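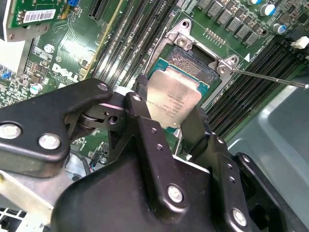 Swapping a server processor is a good chore for finding out what a robot arm can and can't do on a shop floor. The parts are standard, the steps are always the same, and a person who has done it a few times needs no special strength or speed. It is still hard for a machine. The gripper has to hold the chip by its edges, as it does over the Dell board, and the open socket under it is a dense grid of small gold-colored contacts that bend if anything drags across them. On both sides there are banks of memory slots, so the fingers don't have much room either.

This page covers how we set up and run a processor placement test at the Lemel repair shop. It assumes you already have an arm, a two-finger gripper and a wrist camera working together.

What you need

A scrap motherboard with an LGA socket. Do not start on a board you want to keep.
A dead processor that fits it.
A flat tray to pick from.
An antistatic mat and a ground strap for whoever is standing at the bench.
A magnifier for checking the contacts.

Step 1. Fix the board down

Bolt the board or the whole chassis to the bench. If it can slide even a little, your placement numbers mean nothing. Wanda Bielecka lost most of a September afternoon to a chassis that was creeping toward the wall.

Step 2. Open the socket by hand

Raise the lever and the frame yourself and make sure they stay up. We tried having the arm do this and gave up. The lever is under spring tension and the arm either slipped off it or pushed too hard. Leave it for later.

Step 3. Teach the grip

Close the fingers slowly on two opposite edges of the chip. Stop when it no longer shifts under a light tap. Lift it 30 mm off the tray and hold it there for 5 seconds. If it tips or drops, adjust the finger height and try again before going anywhere near the socket.

Step 4. Move over the socket

Come in from directly above. Check the corner mark and the notches against the socket before you go down. Level the chip at this point. A chip that goes in tilted touches one row of contacts first.

Step 5. Lower and release

Use the slowest speed you have. Set the force limit low enough that the arm stops at first contact, then open the fingers. Don't let the arm press the chip into place. It should sit under its own weight.

Step 6. Check and log

Look at the contacts under the magnifier after every run. Write down the result even when it is bad.

Results so far

We planned 200 runs and ended up doing 504, mostly at night. Chin-lung Hsu keeps the log. Placement on a fixed board is now good enough that we leave it alone between checks. Change the board model and it has to be taught again from Step 3. Heat sinks, thermal paste and cables are all still done by a person.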